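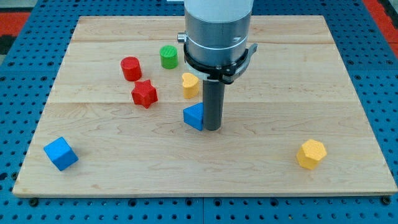
Most small shops spend too long picking a gripper and too little time on the controller. I made that mistake with our first arm, and I have watched other people make it since.

In February, Arwel Morgan and I ran a plain rod tool against a two-finger gripper from Anitz. The job was pushing and sorting colored wooden blocks on a board. A rod can't pick anything up, so I expected the gripper to win easily. Over 500 trials with each, the rod finished more of them. It had no fingers to line up and no grip to lose. When it pushed a star or a heart a little off course, it came around and pushed again.

Then we changed the controller. The Kulley unit we started with was slow to react to the camera, and the Boonchu was quicker. With the Boonchu the gripper did much better, and the gap between the two tools was small. The same arm and the same blocks gave us a different answer about which tool to buy.

Bleddyn Gethin thinks the test was unfair to the gripper. He says real work means lifting, and he is right that a rod is no use for filling a bin. But a lot of work on a flat table is moving things a short way, and people pay for fingers they don't need.

My advice is to start with the simplest tool that can do the job, and put the money into the controller and the camera. Run at least 128 trials before you believe any result. We stopped at 40 the first time and ordered the wrong part.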